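Ranger les animaux en plastique sans y laisser son dimanche

Il existe des méthodes de rangement avec étiquettes, codes couleur et tableau au mur. Chez nous, elles ont tenu jusqu'au goûter.
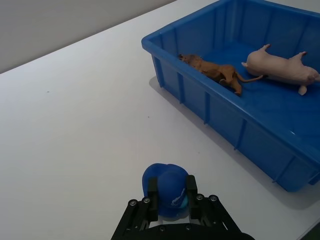

La mienne demande un bac rigide et une table dégagée.

1. Videz tout par terre. Le tas sera plus gros que prévu, prévoyez un café.

2. Triez par famille : la savane, la ferme, les dinosaures. Mon fils classe le dauphin à la ferme, je ne discute plus.

3. Lavez à l'eau tiède savonneuse, brosse à dents pour les crinières. Séchez bien, surtout les modèles creux, qui recrachent leur eau sur le tapis trois jours plus tard.

4. Un bac par famille, bas de préférence. Dans un coffre profond, l'enfant cherche le lion en renversant les 94 autres bêtes. Les nervures sur les côtés rigidifient bien les parois, on peut donc le traîner dans le couloir.

5. Couchez les animaux. Debout, ils tombent de toute façon.

Pour les éclopés, voyez la page colle. Rafia Hayat me signale que les queues se redressent dans l'eau chaude. J'ai essayé sur un zèbre, il a maintenant la queue à l'équerre.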